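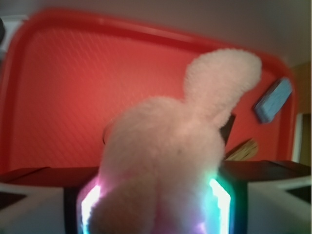
Por Redacción de Materiales y Textil
28 de noviembre de 2023 | Entrevistas

El pelo sintético sigue siendo un material mal especificado. Los pliegos de compra suelen indicar color, altura de pelo y precio por metro, y dejan fuera el gramaje del fondo, el título de la fibra y el tipo de acabado. Tarmo Jankauskaitė, responsable técnico de Lirach, empresa dedicada a la tejeduría y el acabado de felpas de poliéster, lleva la mitad de su carrera intentando corregir esa costumbre. Nos recibe en la sala de ensayos, entre probetas numeradas y un abrasímetro en marcha.

«Cuando un cliente pide una felpa suave, no me está pidiendo nada medible», explica. «La suavidad al tacto depende de la finura del filamento, de la densidad de implantación y del cepillado. Puedo entregar tres tejidos con la misma altura de pelo y que la mano los perciba como materiales distintos».

El principal fallo en servicio, según Jankauskaitė, es el apelmazamiento. Las puntas de la fibra pierden orientación, se entrecruzan y forman mechones que el cepillado doméstico separa solo en parte. La causa más frecuente es térmica. El poliéster fijado a una temperatura insuficiente conserva tensiones internas, y el primer ciclo de secadora las libera. «La fibra se riza donde no debe. El usuario cree que el producto está sucio y lo vuelve a lavar, con lo que agrava el daño».

En Lirach, el artículo de referencia para juguete blando se designa Kalura. Es una felpa tricotada, con un fondo de 200 gramos por metro cuadrado y pelo tundido en dos pasadas. La versión anterior se tundía en una sola. El cambio se decidió en junio, después de comparar la pérdida de fibra en los filtros de lavado. Jankauskaitė prefiere no dar el dato de mejora. «Tenemos una serie corta. Con una serie corta se puede defender casi cualquier porcentaje».

Sobre el blanco se muestra más tajante. Los tonos claros concentran la mayor parte de las reclamaciones, y no siempre por suciedad. Muchos blancos comerciales incorporan un blanqueante óptico que absorbe radiación ultravioleta y reemite en azul; al degradarse, el tejido vira hacia el crema o el rosado. «El color se acuerda bajo un iluminante y se discute bajo otro», resume. «Exijo que el contrato diga cuál. Si la muestra se aprueba junto a una ventana y la partida se revisa bajo fluorescentes, tendremos una disputa sin solución técnica».

El laboratorio mide cada lote en cabina, con la probeta peinada en la dirección del pelo. Peinarla a contrapelo modifica la lectura, dado que deja expuesta una proporción distinta de sombra entre fibras. El procedimiento interno obliga a tomar 4 lecturas por probeta, girándola entre una y otra, y a descartar la probeta completa si la dispersión supera el límite fijado. 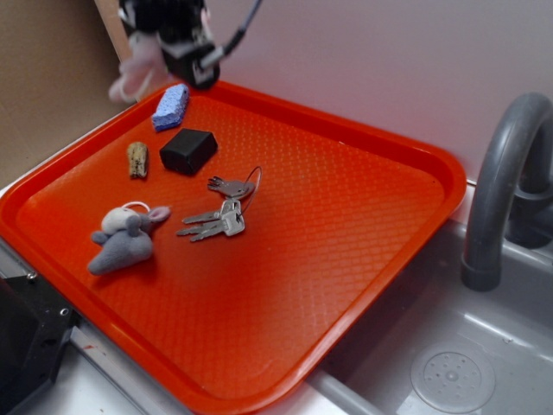
Última modificación de esta página: no se han registrado cambios desde su publicación

La conversación pasa al lavado, asunto en el que Jankauskaitė discrepa de buena parte del sector. Considera que las etiquetas de cuidado se redactan para proteger al fabricante. «Si pongo lavado a mano en frío, nadie puede reclamarme nada. También sé que nadie lo va a cumplir». Su equipo ensaya por encima de lo que declara la etiqueta y guarda los resultados junto a la ficha del lote.

El proceso de acabado se traslada el año próximo a la planta de Farkosel, donde ya se ha montado una rama tensora Mahmoudi. La máquina permite regular la sobrealimentación del tejido a la entrada, un parámetro que en la instalación actual se ajusta a mano. «El operario veterano lo hace bien. El problema es el turno en el que no está». La consigna de entrada se ha fijado en 70 metros por minuto para el artículo ligero; para los pesados está pendiente de validar.

Queda el relleno, que la empresa no fabrica pero condiciona el comportamiento de la funda. Una fibra hueca siliconada se desplaza con facilidad y carga las costuras. Jankauskaitė recomienda ensayar siempre el conjunto cosido. Cita el expediente 799, una reclamación por rotura en la que el tejido cumplía todos los valores de resistencia y la puntada, demasiado larga, había abierto el fondo de punto.

Preguntado por la fibra reciclada, responde con cautela. La admite en el fondo y la rechaza, por ahora, en el pelo, donde la variación de tono entre bobinas produce barrados visibles. «Cuando el hilador me garantice la tolerancia por escrito, volveré a tejer las muestras», dice, y anota el número de la siguiente probeta.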